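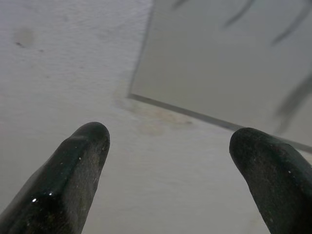
1/ Continuity notes on Milluvdale, the shapeshifter thriller. I went through the December disc with the frame counter on. Theatrical cut only.

2/ The creature takes five forms if you go by the credits. I get eight. The credits skip the ferry clerk, the dog and the second Halász.

3/ The second Halász is easy to miss. He has no lines and is on screen for 14 frames, reflected in the depot window. The real Halász is in the next shot with his coat buttoned the other way.

4/ The rule set up in reel one is that it has to touch whoever it copies. It never touches the ferry clerk. The novelization fixes this with a handshake on the ramp – the script pages I have read don't.

5/ The Urlow chase was built from two locations. The tunnel entrance is lit from the left, the exit from the right, and the truck gains a side mirror between them.

6/ Mass is also a problem. The dog form sets off a floor plate that Navico security says needs 50 kilos. I can accept that if the thing keeps its full weight, but then the rope bridge should have gone down earlier.

7/ Correction to 2, 25/02/2019: the dog is credited after all, under animal performers. That makes six credited forms and two uncredited. Total is still eight.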